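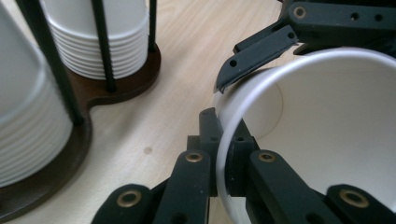
Furngate compares hand-held grippers on paper cups

7 May 2022

Furngate has begun bench trials of two hand-held gripper designs at its Cisbridge workshop. The first, Yen, uses linked plastic fingers with brass-coloured bushings at the joints. The second, Fevby, has a simpler parallel jaw and will be tested on the same table in July.

The task is handling paper cups at a two-part holder with a dark brown base. Cups were chosen as they deform under light pressure and show uneven finger contact early. Each operator works with a gripper in either hand and completes 64 handling cycles per session. 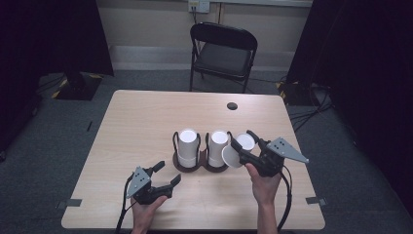 A cycle is rejected if the rim is creased or if a neighbouring cup is moved out of its cradle. Furngate logged 17 rejected cycles in the opening Yen session, most of them with the left hand. Finger closing force was then reduced and the session repeated with three operators.

Camera position is being compared separately. A view from the gripper gives better detail of the fingertips, while a view from head height keeps both hands in sight. Results for both designs will be issued together after the Fevby sessions.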